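그리퍼 제어 루프 또 갈아엎음

9월부터 끌고 온 Tetasetti 플래너, 드디어 주방 씬에 붙였다. 급하게 메모만. 시뮬에서 집기 자체는 이제 크게 걱정 안 함. 문제는 싱크대 가장자리 근처에서 충돌 마진 잡는 거.
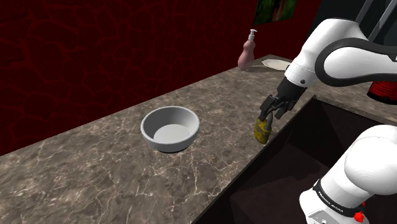
마진을 2cm로 줬더니 IK 해가 자꾸 튄다. 손목 관절이 한계 근처로 가버림. 6cm로 늘리면 이번엔 경로를 못 찾고 타임아웃. 결국 거리별로 비용을 다르게 주는 쪽으로 바꿨는데 코드가 좀 지저분하다. 나중에 정리할께.. 아마도.

샘플 수는 2,000개로 올림. 느려졌지만 참을만 함. 물체 메쉬도 다시 봐야 되는데, 볼록 분해를 대충 돌려놔서 고리 모양은 가운데 구멍이 메워진 채로 들어가 있었다. 이걸 이제야 알았네.
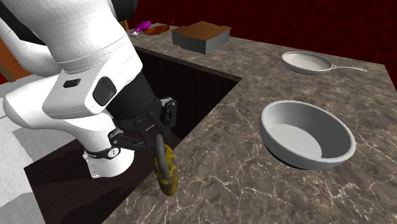 그럼 구멍 있는 물체는 충돌 체크를 어떻게 하나? 일단 SDF로 돌렸다. 메모리는 더 먹는데 접촉점이 훨씬 얌전해짐.

손목 카메라 쪽은 Lallent 브랜치에서 작업중. 손가락이 물체를 가리면 자세 추정이 흔들려서, 직전 9프레임을 묶어 필터링하는 중이다. 마스크에서 손가락 픽셀 빼는 건 아직 손으로 파라미터 만지는 수준. 색이 얼룩덜룩한 텍스처에서는 분할이 자꾸 두 조각 난다. 임계값 낮추니까 이번엔 배경까지 먹고.. 오늘은 여기까지

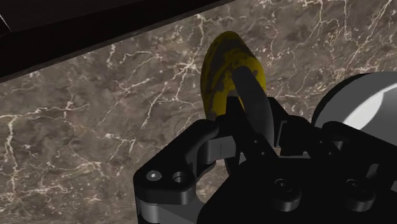
Isamu Hamada는 필터 창을 늘리기 전에 타임스탬프부터 맞춰보라고 했다. 관절 상태랑 영상이 한 스텝 어긋나 있으면 뭘 해도 흔들린다고. 로그 까보니 진짜 한 스텝 밀려있음. 아 허무해. 고치고 다시 돌려놓고 잔다. 설정 파일은 Dresari 폴더에 올려놨음.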